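Setting up the Gresley gripper kit for kitchen work

In this guide I show how to mount the Gresley kit and make a first slow approach near a tap. I have used the kit since December, on the arm we had already, and I find it good value, although the printed manual is short.

Before you start, switch off the arm and remove the old tool. Put the wrist plate in place and close the screws by hand first, then with the key. Connect the camera cable last. In the Bellamy software, choose profile 194 and wait until the live picture comes.

Now move the arm over the worktop at low speed. Stop when the tap is between the fingers in the picture and both fingers are still well in view. If you see only one finger, the camera is turned too much and you must loosen its ring a little.
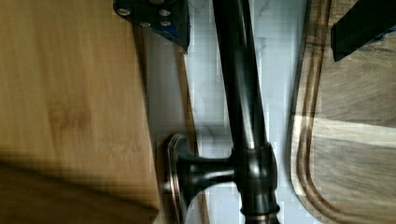 Wrist camera view: dark bronze tap, marble worktop, cutting board on the right.

A glossy pipe gives strong reflections, and these can confuse the automatic edge search. I recommend to lower the exposure by two steps and to try again. Please do not close the fingers during this test.

Save the position under a clear name. If the software shows error 3921, restart it and load the profile again; with me this was always enough.

Keisha Dvorak, updated 21st March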